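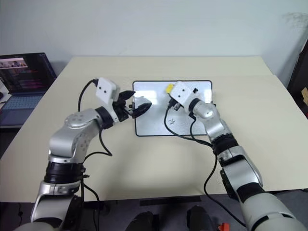
Unit 2 – Wiping down shared tablets and desks
Handout for the Festside front desk course. Notes by Huia Tomoana, practical sessions with Brodie Pomare

Read before the practical. Bring it with you, there are no spare copies.

What we cover
Screens, borders, backs, the table underneath. Not keyboards (unit 3). Not phones.

Before you start
Tablet off, charger out. Case off if it has one. Lay it flat on a clear bit of table, away from the edge. Leaning it on a mug or a stand is how we lost one at Allano in June.

Move paper well out of the way. Sign-in sheets soak up everything.

Screen
Dry cloth first, always. Grit gets dragged around otherwise and you get fine scratches, mostly in the corners. Then the damp cloth – damp, so if you squeeze it nothing drips. Spray goes on the cloth, never on the glass.

Top to bottom in straight overlapping strokes. No circles. Light pressure. If a mark won't shift, lay the damp cloth over it, wait, try again. No fingernails!

Finish with a fresh dry cloth. Look at it from a low angle against the window, smears show up that way and not from above.

Border and edges
The bit everyone misses. Dirt sits in the line where the border meets the screen. Fold the cloth to a point and run it along all four sides. Go around the charging port, not into it. Cotton bud for the buttons, dry.

Back
Lift with both hands, wipe the table spot, dry the spot, then turn the tablet over onto a folded cloth. Same order as the front. Sticker glue – ask Brodie, dont scrape.

Table
Pale tabletops show rings and pen. Soapy water, wipe, then dry. Do not use the screen cloths for this. Used table cloths go in the Bovero tub, screen cloths in the Baxter tub. They get washed seperately, no fabric softener in either load.

Bottles
Screen spray comes in the 300 ml bottle. Soapy water is mixed in the 3000 ml jug, fresh each morning, poured out at close. Label both.

For the practical
Do one tablet start to finish while your partner watches and says nothing, then swap. Partner writes down anything skipped. Hand both sheets to Brodie before you leave.

Next time: unit 3, keyboards and card readers. Bring a soft brush.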